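Brestdale Personal Assistance Project
Progress report to the Budmont Fund
Reporting period: year two, first half
Prepared by Youssra Fawzy, project lead
2022-08-24

Background

The grant pays for a small peer support and advice service for disabled people in Brestdale who employ, or want to employ, their own personal assistants. The service is run by disabled people, and three of the four staff use personal assistance themselves. The post of peer adviser is held by Mostafa Sqalli and Salma Tahiri as a job share. Hazem Bouzid handles payroll queries and the helpline.

Work done in this period

We took on 17 new people for one-to-one support. Most came through word of mouth or from the hospital discharge team. Each person has an adviser from the first call until their package is running, and can come back afterwards. In the first year we closed cases once the first assistant had started work, and too many people were left without help when that assistant moved on. We no longer do this.

The helpline took 200 calls. Holiday pay, sickness cover and what to put in a contract were the usual subjects. Calls about recruitment rose sharply after Easter. Several callers had advertised more than once at the rate the council allows and had no replies at all. We have raised this with the council's direct payments team in writing and have asked for a meeting, which has not yet been fixed.

Salma ran the "Being the Boss" course twice. The spring course was full. The second, in June, lost two people before it started, one to illness and one because the accessible taxi firm withdrew its evening bookings. We have moved the autumn course to late mornings.

Five people who finished the course last year now answer questions from newer employers by phone or in person. We pay them for their time and expenses. The payments take longer to arrange than we planned because some of them claim benefits and need the permitted work rules checked first. Mostafa has written a short guide on this and will share it with other grant holders if the Fund thinks it would be of use.

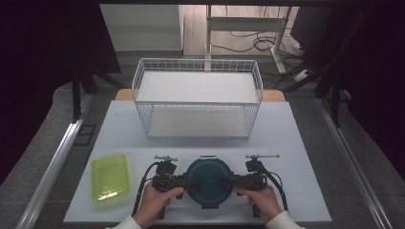 Lid held in a pair of hand-held grippers, with a green tub and wire rack on the tabletop.

Home and kitchen sessions

These were added at the request of members at the last annual meeting. They are informal. People talk about how they like things done in their own homes and how they explain it to a new assistant. Part of the discussion is about which jobs a person wants to do for themselves, with or without equipment, and which they would sooner hand over. Members disagreed on this and the sessions were better for it. One woman said she could make her own lunch but would be too tired to go out afterwards, so her assistant makes it and she goes to choir. Another would not give up cooking for anything.

The meetings are held at the Pranula Centre, where the kitchen has a lowered worktop and the toilet has a hoist. The lift was out of order for part of the spring – we used the ground floor hall and lost no dates.

Staffing

Raimonds Bite joined as part-time administrator. He has set up a new case recording system, and from the next report we will be able to show how long people wait between first contact and first visit. At present we can only give this from paper notes, and we do not think those are reliable enough to report.

Salma has been on reduced hours following surgery. Mostafa has covered her casework and is owed time off, which he will take in the autumn.

Budget

Spending is in line with the plan except for access costs. Sign language interpreting and transport are overspent, and the evening taxis were the main cause. We have an underspend of £3298 on salaries from the gap before Raimonds started. We ask the Fund's permission to move this to access costs for the rest of the year. A revised budget sheet is attached.

Difficulties

Recruitment of assistants remains the biggest problem for our members and it is outside our control. Three people we supported have a package agreed and cannot use it. One of them is still in a care home, 14 miles from her family. Hazem speaks to her weekly and we have helped her ask for a review.

Next six months

Autumn course, late mornings, at the Pranula Centre.
Meeting with the direct payments team, date to be agreed.
First waiting time figures from the new system.
Kitchen sessions to continue monthly, with one held online for members who cannot travel.
Members' survey to go out in large print, Easy Read and audio.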